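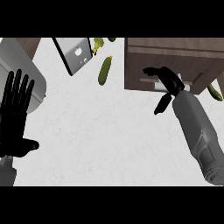

November 10, 2023

Long one today, and most of it was the right wrist. Ever since we swapped the two-finger gripper onto the Zariser's right arm in the sim, the tool point has been sitting 7 millimeters off from where the controller thinks it is. Doesn't sound like much until you ask it to go for a drawer! I'd been blaming the drawer for days (sorry, drawer).

So this morning I finally quit poking at the cabinet and went back to the arm file. Sure enough, the mounting offset for the gripper was still the one from when we had a hand on both sides. The left still has the black hand, and its numbers are fine, so I left that side strictly alone. On the right I typed in the new offset, reloaded, and parked both arms with everything open, fingers spread on the left and the gripper wide on the right, up by the front of the brown cabinet. I like that pose for checking. If a finger is rotated wrong you see it right away against the pale surface.

Then Thu La came by and asked if I'd redone the collision shapes too. I had not. She was nice about it. The old shape was a fat box meant for a palm, so the solver kept thinking the arm was touching the cabinet way before it was. We drew new ones together, one for the hub and one for each finger, and that took us right up to lunch (leftover noodles, too salty).

Afternoon was the boring part. I ran 25 reaches with the clutter left where the scene builder scatters it, cucumbers and all, then kicked off a batch of 400 and went for a walk. Two of the 25 stopped short and I think it's the wrist joint limit, which Ruvilero copied over from the Truka setup back in February and I've never trusted. Need to ask for the real sheet.

Batch was still going when I left. Also need to rename the arm files, because "right_new_new" is going to bite me one of these days. And put the old offset in the log with a note, so I don't "fix" it back again like I did last time.

Feet cold, bed now.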